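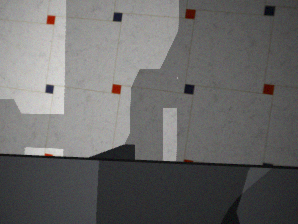

Imagen: entorno simulado, Unidad de Automatización, Trestholm

ACTA DE LA REUNIÓN DE LA COMISIÓN DE EQUIPAMIENTO
Instituto Técnico Trestholm
Sesión ordinaria de noviembre, celebrada el miércoles en la sala de juntas de la segunda planta

Preside: Abena Korletey, directora de Equipamiento.
Actúa como secretario: Declan Mudgway, Unidad de Automatización.
Asisten: las jefaturas de Laboratorio, Compras, Mantenimiento y Prevención.
Excusa su asistencia: la jefatura de Sistemas, que remite sus observaciones por escrito.

Se abre la sesión a las 9:30 horas con el siguiente orden del día:

1. Aprobación del acta anterior.
2. Estado del entorno de simulación.
3. Propuestas para la adquisición de robots móviles con brazo.
4. Presupuesto y calendario de pagos.
5. Adecuación del local.
6. Ruegos y preguntas.

1. Aprobación del acta anterior
Se aprueba con una corrección en el punto tercero: donde decía «alquiler» debe decir «cesión temporal». La secretaría distribuirá la versión corregida.

2. Estado del entorno de simulación
El Sr. Mudgway informa de que el entorno virtual está disponible para los ensayos de navegación y manipulación previos a la compra. El suelo se ha modelado con baldosas grandes de color gris claro e insertos cuadrados en los cruces de las juntas, rojo anaranjado y azul oscuro alternados. La iluminación presenta zonas muy claras y zonas de sombra de bordes nítidos, condición que la Unidad considera exigente para los sistemas de visión y que solicita mantener en las pruebas.

La jefatura de Laboratorio pregunta si la retícula del suelo podría facilitar la localización de los robots y falsear así la comparación entre ofertas. El Sr. Mudgway responde que el riesgo existe y propone repetir una parte de los ensayos con un pavimento liso. Se acuerda que cada candidato realice 68 recorridos con el suelo actual y 26 con el suelo liso, y que los resultados se presenten por separado.

Sistemas advierte en su escrito que la estación de cálculo actual no admite más de una sesión simultánea. Los ensayos se programarán, en consecuencia, por turnos.

3. Propuestas para la adquisición de robots móviles con brazo
Se examinan las ofertas de Semness, Landeg y Kellwood.

Semness ofrece dos unidades completas, con formación para 8 personas y mantenimiento durante el primer año. No incluye el modelo virtual del robot, que se factura aparte.

Landeg ofrece dos unidades y entrega el modelo virtual junto con la oferta. El plazo de suministro es más largo y la garantía del brazo queda limitada a las piezas – la mano de obra corre a cargo del Instituto.

Kellwood presenta una oferta por una sola unidad, ampliable. La jefatura de Compras señala que falta el desglose de los accesorios y que, sin ese documento, la propuesta no puede valorarse.

La Sra. Korletey recuerda que los pliegos exigen el modelo virtual como condición de entrega, por lo que procede pedir a Semness que lo incorpore al precio total. Prevención solicita que las tres empresas acrediten el funcionamiento de la parada de emergencia, tanto local como remota.

Se acuerda requerir la documentación pendiente a Semness y Kellwood y aplazar la puntuación hasta la próxima sesión.

4. Presupuesto y calendario de pagos
Compras presenta una previsión de 155 mil euros para el conjunto de la actuación, impuestos incluidos. De esa cantidad, 26 mil se reservan para la estación de cálculo, las licencias y el cargador adicional.

La jefatura de Laboratorio considera escasa la partida de repuestos y pide que se contemple una segunda pinza. Tras un intercambio de opiniones, se acuerda solicitar precio como opción, sin modificar el importe máximo.

El pago se hará en dos plazos: el primero a la entrega y el segundo tras la prueba de aceptación. No se autorizan anticipos.

5. Adecuación del local
Mantenimiento comunica que el taller previsto dispone de tomas suficientes, aunque la puerta es estrecha para el modelo de Landeg – faltan las medidas definitivas del embalaje. Se pospone cualquier obra hasta conocer la adjudicación. Prevención revisará la señalización de la zona de trabajo.

6. Ruegos y preguntas
Laboratorio pregunta si el entorno virtual podrá utilizarse en las prácticas del segundo semestre. La presidencia contesta que tendrán prioridad los ensayos de la compra y que la petición se estudiará una vez concluidos.

Tareas asignadas
Compras: requerimiento a Semness y Kellwood; precio de la segunda pinza.
Unidad de Automatización: versión del entorno con suelo liso y turnos de ensayo.
Mantenimiento: medición de accesos y consulta a Landeg.
Prevención: requisitos de parada de emergencia y revisión de la señalización.

Se levanta la sesión a las 11:10 horas.

El secretario, Declan Mudgway
V.º B.º, la presidenta, Abena Korletey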